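About Us

Redungate pays for and runs rides to medical treatment for people who have no reliable way of getting there. Most of the people we drive are going to dialysis, radiation, infusion or wound care appointments. We are a registered nonprofit, we work out of Luder, and we cover the town and the farm country on both sides of the river.

A ride with Redungate is free to the patient. We do not ask for a donation in the vehicle and our drivers do not accept tips. If a rider or a family member wants to give later on, the office will take it, and it has no effect on whether or when that person gets a ride.

How we started

Redungate was started by Kiros Gebretsadik, who was then working as a night dispatcher for a taxi company in Luder. A good share of his early morning calls came from people going to dialysis, and the fare was more than many of them could manage three times a week. Some of them would call for a cab there and then try to find their own way home. The bus line does reach the clinic, but the first one leaves the depot after the first chair time.

Kiros asked the owner if he could use one car between the end of the bar traffic and the start of the school runs, as long as he paid for the gas. The owner said yes. For the first winter that car was the whole service. It had a bad heater and a back door that opened only from the outside, and riders from that time still bring it up.

The name comes from the red gate at the side of the taxi yard, where riders who lived nearby would wait. The yard has since been sold and the gate is gone. We kept the name, run together as one word after the sign painter left out the space and we decided we liked it that way.

Kiros is still with us as director. He also drives the early Kirnero Road run when a driver is out.

What we do now

In our last full year we gave 3,501 rides to 149 people. A ride means one trip in one direction, so a visit to the clinic and back home counts as two. We mention this when we can, because other services count in other ways and the numbers are hard to compare.

We run four vehicles. Two are ordinary sedans. One is a minivan with a fold-out step. The fourth is a van with a wheelchair lift, bought with the money from our second big fundraiser. It is the most requested vehicle we have, and if you need it, please book as early as you can.

Regular riders are given a standing schedule, with the same pickup time on each treatment day and, as far as we can manage, the same driver. One-time rides are fitted in around them. We can bring one companion along at no cost. Children may ride if they are with an adult and we are told ahead of time which car seat is needed. We own several sizes.

Our drivers will come to the door, carry a bag and help with a coat. They will wait until you have been checked in. They are not nurses and cannot lift a rider or give medicine. If your condition means that you need medical help on the way, the clinic's social worker can tell you about other kinds of transport, and we will give you the phone numbers we have.

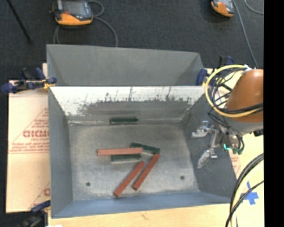
Green and reddish-brown wooden blocks in the gray bin

Area we cover

We pick up anywhere inside the Luder town limits, along Kirnero Road as far as the grain elevator, and in the settlements on the east bank. West of the elevator we take riders case by case. The roads there are unpaved after the county shop and the lift van does not do well on them in spring.

We drop off at the hospital, the dialysis center, the cancer clinic and most doctors' offices in the area. For treatment outside the county we can usually take you as far as the long-distance bus stop and meet you there on your return. A few times a year we make the full trip ourselves. Those trips are paid for out of a separate fund, and when that fund is used up for the year we have to stop until the next one begins.

The Feyisa Relay

More than half of our money comes from one event, the Feyisa Relay, held every April. Teams push an old hospital wheelchair, with a teammate sitting in it, along a 121-mile route that starts and ends at the fairgrounds in Luder. The chair has to keep moving through the night. Teammates trade places at the handover points and the person in the chair has to wear a helmet and a reflective vest.

The distance was not picked for any special reason. It is the length of the loop once you leave out the highway bridge, which we do not have permission to use.

Feyisa was the surname of one of the first riders, a retired music teacher who was driven to dialysis by Kiros for years and who had opinions about how he took corners. Her family agreed to let us use the name. Her daughter has started the relay each year by ringing a hand bell from her mother's classroom.

The relay draws a fair amount of attention for the costumes. We have had a team dressed as a brass band, a team dressed as a kitchen, and one group of accountants who did the night section in wedding dresses. Costumes are welcome if they stay clear of the wheels. Anything that trails on the ground has to be pinned up before the chair check, and the person doing the chair check has the last word.

We have been asked if we plan to try for a record with the relay. We looked into it once. The paperwork and the witness requirements would have taken up most of the time we use to get the route ready, so we let it go. If another group would like to handle that part, we would be glad to talk about it.

Each team pays an entry fee and collects sponsorship. The entry fee covers insurance, road signs, food at the handover points and the rental of the fairgrounds. All sponsorship money goes to rides.

Other income

The rest comes from a monthly giving plan, from two grants that have to be applied for again every year, and from the coin jars you may have seen on store counters in town. The jars bring in less than they used to, now that fewer people carry change, but they pay for windshield washer fluid and a good part of the oil changes.

We also take used cars. If a donated car is sound we may put it on the road ourselves. Otherwise it is sold through a local dealer and the money goes into the vehicle fund. Please do not leave a car outside the office without calling first. It has happened more than once and the street is posted for snow plowing.

We do not sell or lend our donor list. We do not use paid callers. If someone phones you at home and asks for money in our name, it is not us and we would like to hear about it.

People

The office is small. Besides Kiros there is a scheduler, a bookkeeper who comes in part of the week, and a vehicle manager who looks after the repairs and the inspections. Drivers are paid by the hour. We tried it the other way at the beginning, and it worked until the first flu season, when we found ourselves with a full morning list and one person well enough to drive.

All drivers have a background check, a driving record check and a first aid course before they start. New drivers spend their first two weeks in the passenger seat, learning the addresses and meeting the riders. Many of our stops are set back from the road with no house number showing, and it takes a while to know which lane is which.

We are usually looking for one more driver for the early shift. It starts at 4 in the morning. You need a clean license, and you should be all right with a quiet car, as a lot of riders sleep on the way in.

Accounts and complaints

Our yearly accounts are kept in a binder at the front desk and you can read them during office hours. We will mail a copy to anyone who asks. The accounts are checked each year by an outside firm.

If a ride was late, or missed, or you were not treated well, please tell the scheduler the same day if you can. Every complaint gets written down and Kiros reads all of them. If you are not satisfied with his answer you can write to the board at the office address, and the envelope will be passed on unopened.

Booking a ride

Call the office or have your clinic call for you. We need your name, your pickup address, the place and time of the appointment, and whether you use a walker or a wheelchair. Tell us about dogs. For standing schedules, please send us a copy of your treatment calendar, and a new one whenever it changes.

In bad weather the dispatcher calls every rider on the morning list before the cars go out. If you have not had a call, assume your ride is coming and be ready by the door.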